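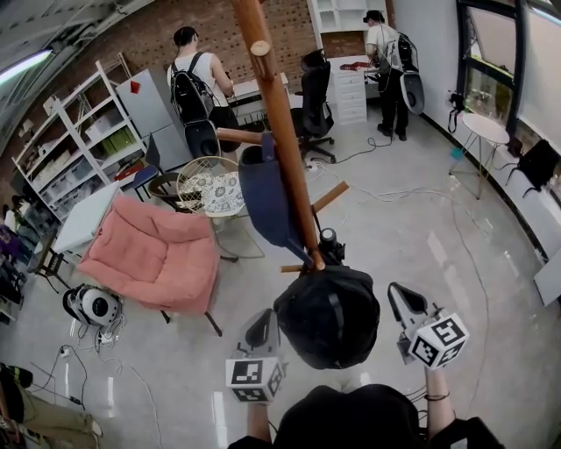
4. Montage et mise en place du porte-manteau sur pied

Le présent chapitre concerne le modèle Hisura à colonne ronde, en bois, avec deux niveaux de patères. Pour le modèle mural Tokow, merci de se reporter au chapitre 6. Les personnes qui ont déjà monté l'ancienne version doivent quand même lire le point 4.3, car le sens de vissage du pied a changé.

4.1 Avant de commencer

Choisissez un endroit plat et sec. Le porte-manteau se monte debout, mais les premières étapes se font par terre, sur une couverture ou sur le carton déplié de l'emballage. Prévoyez une surface libre suffisante pour coucher la colonne complète.

Vous avez besoin de :
- la clé coudée fournie dans le sachet A
- un chiffon doux
- un niveau à bulle (non fourni)
- un crayon

N'utilisez pas de visseuse électrique. Le bois est percé d'avance et le filetage s'abîme très vite si la vis entre de travers.

Contrôlez le contenu du carton avec la liste imprimée sur le rabat. S'il manque une pièce, ne commencez pas le montage et écrivez au magasin où vous avez acheté l'article. La référence à donner est 667, suivie de la lettre de teinte.

4.2 Assemblage de la colonne

1. Posez la section basse et la section haute bout à bout. La section basse est celle qui porte le trou large à une extrémité.
2. Introduisez la tige filetée dans la section basse et tournez à la main jusqu'à sentir la butée.
3. Présentez la section haute et tournez doucement. Les deux parties doivent se toucher sans laisser de jour entre elles.
4. Vérifiez que les perçages pour les patères sont du bon côté. Un petit trait est gravé sur chaque section ; les deux traits doivent être en face l'un de l'autre.

Remarque : si les traits dépassent un peu l'un par rapport à l'autre après le serrage, revenez en arrière d'un quart de tour et recommencez. Il ne faut jamais forcer avec une pince.

4.3 Fixation du pied

5. Glissez les branches du pied dans les fentes de la section basse. Chaque branche porte un numéro au crayon, qui correspond à la fente.
6. Mettez la rondelle, puis l'écrou. Sur cette version, l'écrou se serre dans le sens des aiguilles d'une montre quand on regarde le pied par-dessous.
7. Serrez avec la clé coudée, d'abord légèrement, puis fermement quand toutes les branches sont en place.
8. Collez les patins de feutre sous les branches. Appuyez un moment avec le pouce.
9. Relevez le porte-manteau et posez le niveau contre la colonne, sur deux côtés.

Attention : ne laissez pas un enfant tenir la colonne pendant cette opération. Elle est haute et peut basculer tant que le pied n'est pas serré.
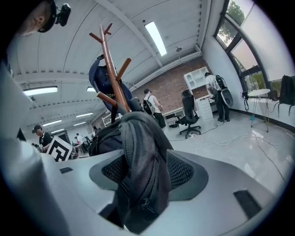
4.4 Pose des patères

10. Vissez les patères du haut en premier, ensuite celles du bas. Elles entrent en biais, la pointe vers le haut.
11. Arrêtez de tourner dès que la collerette touche le bois. Une patère trop serrée peut fendre la colonne, et cette fente n'est pas couverte par la garantie.
12. Tirez chaque patère vers le bas avec la main. Elle ne doit pas bouger.

Si une patère tourne dans le vide, enlevez-la et mettez dans le trou un peu de colle à bois Tsao ou une autre colle de même nature. Laissez sécher une nuit entière avant d'y accrocher quelque chose.

4.5 Répartition de la charge

C'est le point où nous recevons le plus de questions. Le porte-manteau tient debout par son propre poids et par l'écartement du pied, donc la manière de charger est plus importante que le poids total.

- Accrochez les vêtements légers et longs sur les patères hautes.
- Réservez les patères basses aux sacs et aux objets lourds.
- Quand vous mettez un sac d'un côté, mettez quelque chose du côté opposé.
- Un sac à dos se suspend par la petite poignée du haut. Par une seule bretelle, il pend trop loin de la colonne et il tire vers l'avant.
- Videz les bouteilles et les gourdes avant de suspendre le sac.
- Ne suspendez pas un parapluie mouillé sans bac de récupération : l'eau descend le long de la colonne et entre dans les fentes du pied.

Attention : pour prendre un objet, il faut le soulever et le dégager de la patère. Ne le tirez pas vers vous.

Dans un couloir de passage, laissez un espace libre de 80 cm devant le porte-manteau. Contre un mur, reculez-le de façon que les patères arrière ne touchent pas la peinture.

4.6 Fixation de sécurité (conseillée)

La sangle du sachet B relie la colonne au mur. Elle est conseillée dans les logements avec enfants et dans tous les locaux qui reçoivent du public.

13. Faites une marque au crayon sur le mur, à la hauteur de la jonction des deux sections.
14. Percez et placez une cheville adaptée à votre mur. La cheville fournie convient seulement pour le mur plein.
15. Passez la sangle derrière la colonne et fermez la boucle. La sangle doit être tendue, mais elle ne doit pas marquer le bois.
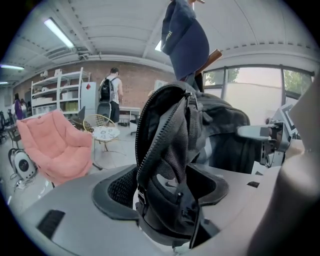

4.7 Entretien

Essuyez le bois avec un chiffon à peine humide, ensuite avec un chiffon sec. Pas de produit à base d'alcool ni d'éponge abrasive. Une fois par an, on peut passer la cire Gakix incolore en couche fine, en suivant le fil du bois. Attendez que la cire soit bien sèche avant de remettre les vêtements clairs.

Resserrez l'écrou du pied après le premier mois, puis à chaque changement de saison. Le bois travaille avec le chauffage et un léger jeu est normal en hiver.

Pour reprendre une petite rayure, utilisez un papier abrasif de grain 400, sans appuyer, et remettez de la cire à cet endroit.

4.8 Problèmes courants

Le porte-manteau balance quand on le touche.
Contrôlez l'écrou du pied, ensuite les patins de feutre. Si un patin est décollé, remplacez tous les patins en même temps pour garder la même épaisseur.

La colonne tourne sur elle-même.
La tige filetée n'est pas arrivée en butée. Démontez la section haute et reprenez à l'étape 2.

Une branche du pied n'entre pas dans la fente.
Vérifiez le numéro. Si le numéro est correct, frottez un peu de savon sec sur le bord et essayez de nouveau.

Chapitre 4, révision de février 2018. Remplace la version de janvier.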